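From: Kanako Murakami
To: gripper-data list
Date: Wednesday, September 3, 2025
Subject: Re: How many demos before we train?

Damian Nowakowski wrote:
> Do you have enough for the Nestard task now?
> And do both hands record at the same time?

Hello Damian,

We have 208 demos, but I removed 17 of them. In those the operator paused too long before closing the jaw.

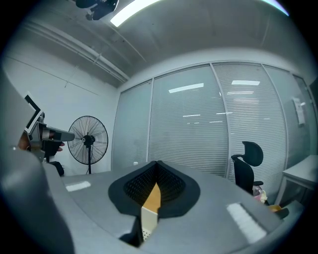 For your second question, yes, we start both hand-held grippers together. Please keep the two files in the same folder, otherwise my script does not find the pair.

Eleni will check the labels and then I upload.

Best regards,
Kanako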